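Home Topics Ask Members Log in

Folding robot coming to our packing room, how do we share out the work?

Posted by Corina Eberhard, 9 August 2020

I am shift leader in the packing room of Gruber, a small firm which prints and sends out T-shirts. Until now we are 4 people at the folding tables, and on a normal day we fold 1166 shirts by hand. From September we will have a two-armed folding station, built by a firm called Drella. My manager wants from me a plan of who does what, and I have never made such a plan.

The station works on black shirts first. 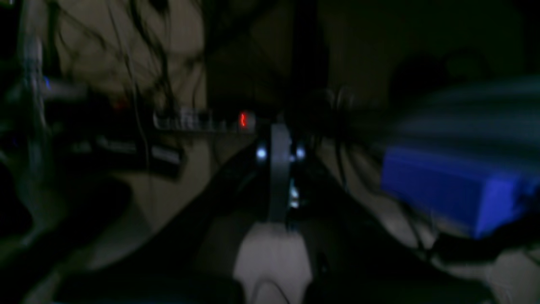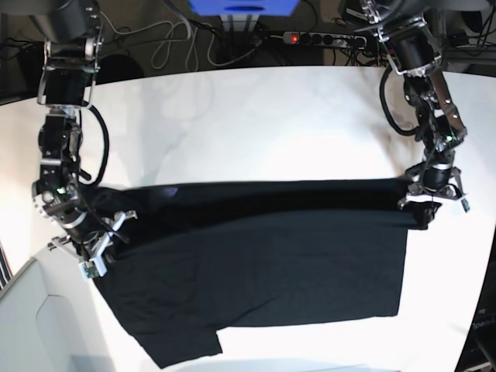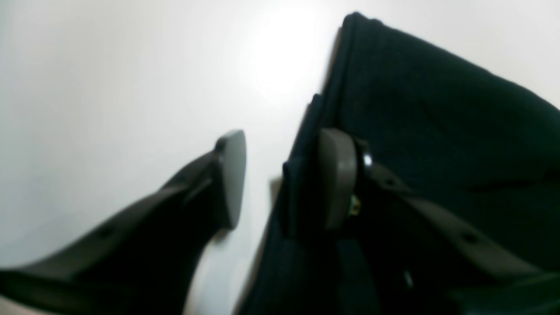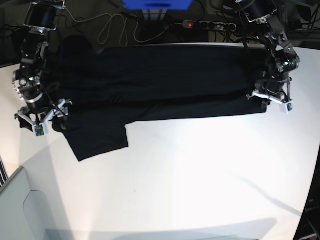 My manager thinks two people can go to printing at once. I am not so sure. In the trial week the station managed 166 shirts per day, and one of us had to stay near it the whole time to lay out the shirts and take away the bad ones. This person was more tired in the evening than after a day of folding, because she had to wait and watch and could not talk with the others. Two of my colleagues have also asked me if their hours will be cut. I could not give them an answer.

So I would like to know from people who have been through this: did you give the station to one fixed person, or did everybody take a turn? And what did you tell your people about their hours, when you did not know it yourself?

Share (4) Comments (3)

Farkine

We had a similar change in a laundry for hotels, with towels and pillowcases. We made the mistake to give the machine to one man who liked computers. After two months he was the only one who could start it again when it stopped, and when he was on holiday it stood under a cover. So my advice is that all of you learn it, even those who say they don't want to. We changed over every two hours. Longer is not good for the attention.

Please don't move two people to printing in the first weeks. With your numbers the station does a small part of the day, and you lose one pair of hands for looking after it. For some time you will be slower than before, and your manager should hear this from you early. I wrote down every stop in a school notebook, with the time and what we did about it. After 50 stops I could show my boss which ones came from the way we put the towels down and which ones were a matter for the supplier. He believed the notebook more than he believed me.

About the hours: ask for a written sentence from the management, also if it is only "no change before the end of the year". People can live with a short promise. What made trouble with us was the silence, and two good women left for another job during it.

Share (0) Comments (2)

oldpresser

Robots can't fold. Keep your tables.

Share (0) Comments (0)

Gedlow

I agree with most of what Farkine writes, but two hours was too long for us, we changed every hour. Put also a chair there, a proper one with a back, and place the station so that the person can still speak with the folding table. In our workshop it stood behind a shelf at first and everybody hated to go there.

One more thing for your plan is who decides if a fold is good enough. With hand folding each person decides this alone. With the station we had arguments every day, one colleague refolded nearly everything and another let everything pass. We then fixed one well folded shirt on a board on the wall and compared with it. You should agree on this with your people before September, and ask Drella who you can call when it stops in the evening shift. In our contract this was not written and we had to wait until morning.

Share (4) Comments (0)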